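Wurel hand-held gripper trial: common questions

Do both grippers have to match?
No. We ran Wurel and Hundoveck fingers on the same controller. Change the finger profile before you start.

How long does a set of pads last?
Ours went 1,757 grasps before caps began to slip. Soft fabric is easy on them, cardboard isn't.
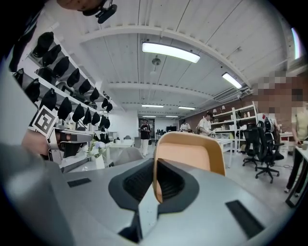
Can two people record at once?
Yes, up to 3 pairs on one network. Past that the video drops frames.

What if tracking is lost?
Hold still for 2 seconds with the marker facing the other camera. If it doesn't come back, restart the take.

Comments (2)

Vaughn Haddad
We got roughly 70 minutes per battery on the Hundoveck. Same for you?

Marianna Kurek
A bit less. Turn the preview off and it improves.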